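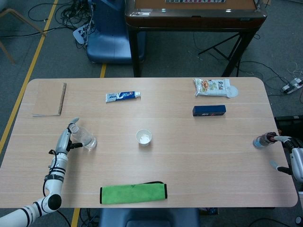 Clindosier opens its doors one Sunday in September, and by half past ten there is a queue for the tea urn and a shorter one for the robots. I join the shorter one.

The firm's pitch, printed on a card handed to everyone at the door, is that a two-armed machine could be clearing up after us within a few years. I have been reading versions of that card for most of my working life. The date moves and the kitchen stays dirty.

Hoi-yan Kuo runs the demonstrations and has the patience of a primary school teacher. Her robot, named Drorkness by a colleague who has since left, works at a table of ordinary clutter: a notebook, toothpaste, a paper cup, a bag of snacks, a green cloth. It has a hand for each side and, this morning, a bottle for each hand. The task is to put things where they belong. Where they belong has been decided in advance by Kuo's team, and I can't help feeling that this is the hard part of tidying.

I ask how long a full table takes. Up to 16 minutes, she says, if nothing gets dropped. My daughter can do it in one, though she has to be asked six times.

Tane Tautahi has come over from Clivport, where he manages a care home, and his questions are better than mine. Can it open the bottle? Not yet. Would it know if a resident had only put the cup down for a moment? Kuo says they are working on it. He writes that down without comment.

To be fair to Clindosier, the hands are impressive. Squeezing a thin plastic bottle hard enough to hold it and gently enough not to crush it is a proper piece of engineering, and Szu-yu Pan, who wrote much of the grip software, talks about it well. She is also the only person all day to tell me what the machine is bad at. Cloth, mainly. "It folds when you don't want it to," she says, "and then it won't fold when you do."

I would have liked an hour with her. Instead we were moved along to the next room for a film about the future, which lasted 13 minutes and had a great many sunsets in it.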